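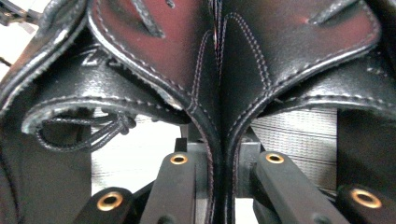
Black leather with light stitching along the edge.

Grerotura will check that used car before you buy it

By Shiela Tan, Grerotura
Sunday, March 25, 2018
Last updated: 3:10 p.m.

ASTNESS - I've run the front desk at our Salazar Street garage for eight years, and the call I dread most goes like this: "I bought a car on Saturday and now it's making a noise." So I'm very happy to tell you that we're starting pre-purchase checks in June!

You (or the seller, we don't mind) bring the car in, and Wilfredo Dimaculangan puts it up on the lift. He looks at brakes, tires, suspension, rust and fluids, reads the fault codes and takes it for a 10-mile drive. You get a written report the same day, in plain words.

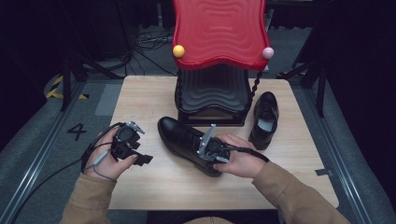 Red and black sculptural piece on a light wooden table.

We tried this out over the winter with 12 customers, and three of them walked away from the car they'd come in with. One was Jomar Calimlim, who had his heart set on a wagon with a badly rusted rear subframe - he's since found a much better one.

"I was annoyed for a day," Jomar told me. "Then I priced the repair."

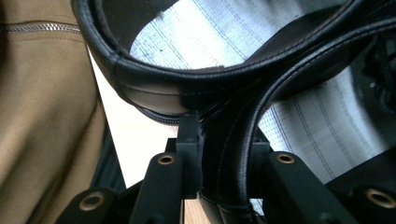
Black leather belt with tonal stitching.

Maricel Manalastas will be taking bookings at our Tarninia branch too, but the checks themselves all happen in Astness for now. Evening slots are on Tuesdays only, so please call early if you work days.

Press questions can come straight to me at the Astness front desk.

Get our newsletter! Enter your email to sign up. You can unsubscribe at any time.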